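Threads > Kitchen and Table > Post series

2021-05-10

1/ Every catering blog swears by "one bin per item." I've been setting tables for the Macapagal hall dinners long enough to doubt any rule that sells bins.

2/ The Lellotton guide wants separate tubs for plates, bowls, spoons and chopsticks, all labeled. For 50 people, fine. For 200 I start asking who is going to carry it all.

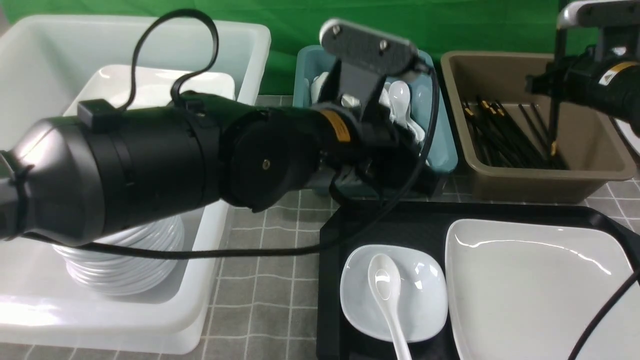 3/ Chopsticks I'll give them. They do better in their own bin, all lying the same way. Mix them with spoons and you spend the evening digging.

4/ Spoons, though? The guide says to line them up, handles together. Why? They get grabbed by the fistful and dropped on a tray. A pile in a bin is a spoon system.

5/ And I don't buy the claim that plates and bowls can't share a tub. Stack each kind by itself, set the stacks down in one big white bin, done. My only complaint is how tall people build the bowls — a leaning stack is a stack you'll be catching later.

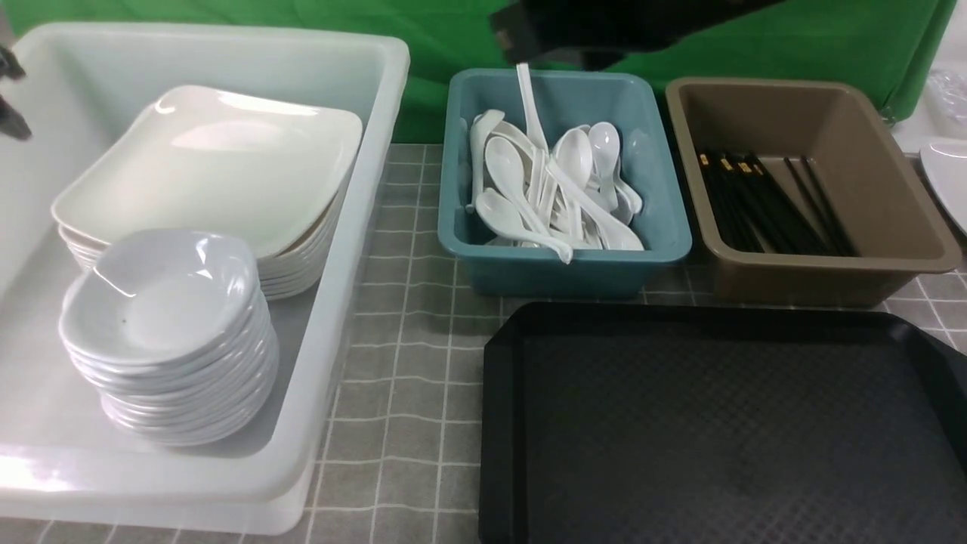
6/ Drarkita sells a divider for these tubs. I tried one last August. It took up the room where more plates would go. Maybe somebody loves it.

7/ So, two rules I'll defend: chopsticks alone, bowls in shorter stacks. The rest sounds like shopping to me — show me a dinner that went wrong over loose spoons and I'll reconsider.

Related threads
Do you need a Tirex drying rack?
Serving trays: raised edge or flat
Folding napkins for 200, and why I quit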